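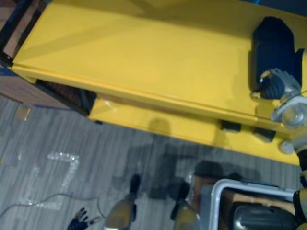
The yellow table, Saturday, with the navy bundle still on it.

I meant to write last night and fell asleep with the lamp on, so this is going down over coffee, and the coffee is already my second. The house is quiet. I have the window open because it is finally April enough for that, and somebody down the block is running a mower.

So, the table. I have wanted a yellow table since I was maybe nine years old and my aunt had one on her back porch in Lagos, and every grown-up I ever mentioned it to said I would get sick of the color. I am not sick of it! I walked past the door three times yesterday just to look in. In the afternoon the light lies across the top in long faint streaks, and the shine on the paint is so soft and buttery that I kept putting my hand flat on it like a person petting a horse.

Horacio Riquelme came by before lunch with the rest of the paint in the trunk of his car, in case I wanted a touch-up along the front. I told him no, leave it. He is the one who mixed the shade for me (he calls it Mavine, and says he got it from a paint card he has been carrying around since his first apartment) and he is awfully proud of how the lower ledge came out the same as the top. I was worried it would look like two different yellows down there in the shadow, and it does get darker right under the overhang, but that is only the shade, and I have decided I like it. It makes the top look thicker than it is.

He charged me 355 for everything, which I think was too little, and I sent him home with half a lemon cake and a jar of the good olives. The Cedo chairs at 99 apiece will have to wait until summer. I can stand up and fold things perfectly well until then.

And folding is mostly what I did. The navy bundle was the last of it. I had been putting off that soft pile for weeks, and I told myself that once the table was in I would have no excuse left, since the bed was never the right height and my back complains after ten minutes. Well, thirty minutes on the kitchen timer and most of the basket was done, with the radio going. I am a little ashamed of how long I let it sit there.

The gray floor is the part I keep changing my mind about. Cristóbal Paredes says a rug, something pale. I said the planks look nice with the yellow – sort of like a dock after rain – and he said I only like them because I don't want to move the brown cabinet again. He has a point. That cabinet took the two of us most of a morning, and I still have the bruise on my shin.

Need to call Flallaneo on Monday about the lamp. Also buy thread, navy, and stamps. Mother's letter is still not answered.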